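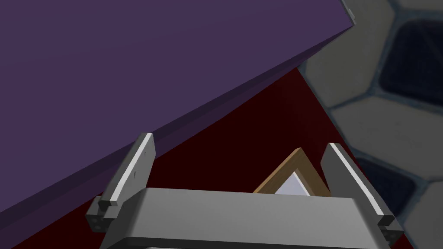
The simulation group of the Lurnau robotics club spent February on the pick-and-place module for the Trundo student challenge. Each team gets 1000 simulated trials in randomized rooms, and the arm has to find one household object, grasp it and set it down at a marked spot. Room colors, floor patterns and object poses change with the seed. In the wrist view from one of these rooms, the fingers are open on either side of a small wood-bordered picture frame with one corner pointing up, and the gripper body hides most of it. Occlusion of this kind is the main open problem. The current controller estimates the object pose from the last wrist image before the approach and does not update it afterward.

Aroha Tipoki has rewritten the approach planner to store the last 20 pose estimates and reject outliers. Seed 43 still fails at the grasp step and is being used as the regression case. The new planner is on the Faulkner branch; please do not merge it into Dino until the collision settings have been checked. Team logs are due by 7 p.m. on the night of the next meeting.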